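Reporting of Opposition Arrests in the Regional Press
Project report, Hinata Murakami
Politics and Media, second year

1. Aim
I wanted to find out how newspapers report the arrest of opposition politicians, and whether the accused get to speak in the coverage. The study looks at the town of Drovent, where a council candidate, Sinard, was held after a rally in September.

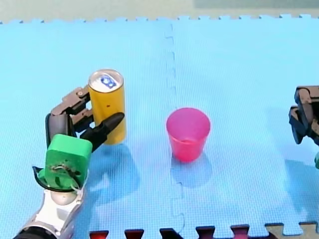 Figure 1. Gripper closed around a yellow can on a foam mat.

2. Sources
I used 20 articles from three newspapers, all kept in the Sturkley archive. The longest ran to 615 words. Opinion columns and readers' letters were left out.
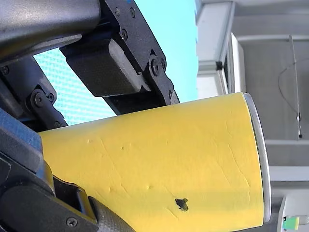
Each article was read twice. On the first reading I marked every person quoted, and on the second I marked the words used for the charges. "Alleged" and "accused of" were put in one group, and wording that treated guilt as settled in another.

3. Findings
Prosecutors were quoted far more often than the defence. Only 6 articles quoted Sinard's lawyer, Leclerc, and in most of those the quotation came in the last paragraph. Relatives were mentioned but seldom named. 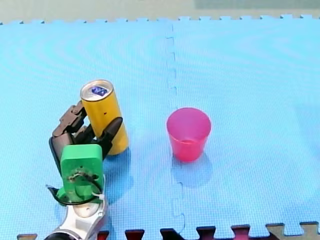

The wording changed once the case reached court. Early reports leaned on police statements and repeated them closely. Reports from the hearing were more careful and gave the bail arguments from both sides.

4. Limits
Radio was not covered, and I could not check which articles had been shortened by editors. A second reader would have made the coding more reliable.

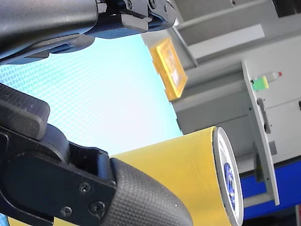 Figure 4. Black gripper fingers, close view.

5. Further work
The same coding could be used on the trial reports when they are added to the archive.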